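4.3 Comparing two gripper heads on a server board

Use this procedure when you want to decide between the Batier head and the Mitach head for work close to memory slots. Do the full test with one head before you change to the other.

1. Disconnect the board from power and fix it so that it cannot slide.
2. Mount the first head and tighten all screws by hand, then with the hex key.
3. In the Kohlhase controller, open Tool Setup and load the profile of this head.
4. Set the approach speed to 6 mm per second.
5. Jog the arm until the fingertip is near the end of the slot row. Watch the wrist camera picture during the whole movement.

Note: The wrist camera looks along the fingers, so the distance to the board is difficult to judge. Please look also from the side. 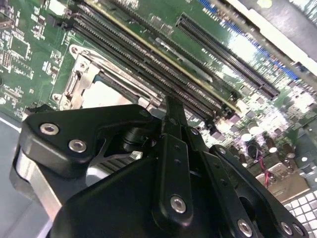

6. Save the position as P1 and retract the arm.
7. Run the Return Test with 19 repeats. The controller writes the position error to the log file.
8. Change the head, load the other profile and repeat steps 4 to 7.

CAUTION: Never start the Return Test with the profile of the other head. The finger lengths are different - the tip can hit the sockets.

Compare the two log files in the Nureck viewer. If the camera picture is too bright at metal parts, reduce the exposure value from 900 to 800 and teach P1 again.

Section revised by Annelore Rothe, 23 December 2019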